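Zwischenbericht September: Kundencasting »Echte Gesichter« für den Herbstkatalog von Zaltdale

Liebe Yuk-lan Kong,

seit dem letzten Bericht ist richtig viel passiert, und ich freue mich, dass ich fast nur Gutes melden kann! Der Aufruf in den Filialen und im Newsletter ist durch, die Auswahl steht: 24 Kundinnen und Kunden sind zum Probeshooting eingeladen, 12 davon kommen in die engere Wahl für Katalog und Schaufenster. Die jüngste Bewerberin ist 14 und hat uns einen hinreißenden Brief über ihre ersten Wanderschuhe geschrieben (Einwilligung der Eltern liegt vor).
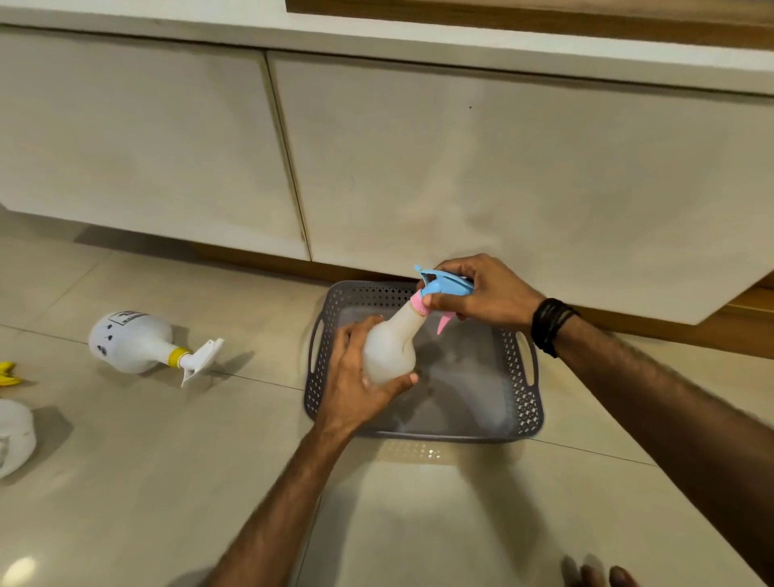
Zusammensetzen einer Sprühflasche über einem grauen Korb

Normunds Priedītis hat die Verträge mit dem Studio Lau abgeschlossen, zwei Drehtage sind fest gebucht. Die Stiefel von Stistska sind vollständig da, auch in den Übergrößen, die im Frühjahr so gefehlt haben. Bei den Regenjacken von Dirnarix warten wir noch auf das Dunkelgrün. Kommt es bis Mittwoch nicht, fotografieren wir die Serie in Blau und ziehen die Katalogseite entsprechend um.

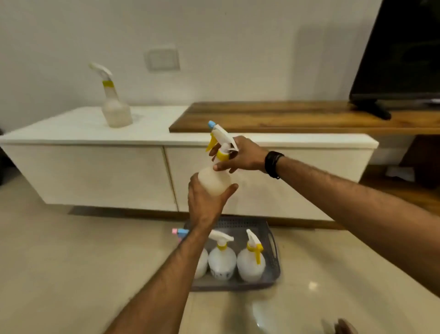
Beim Budget liegen wir im Plan. Die Fahrtkosten der Teilnehmenden fallen etwas höher aus, dafür brauchen wir weniger Leihrequisiten als veranschlagt. Offen ist die Freigabe der Plakattexte, da bräuchte ich bitte bald eine Rückmeldung von Ihnen. Die ersten Probeaufnahmen schicke ich gleich nach der Durchsicht, ich bin selbst sehr gespannt darauf!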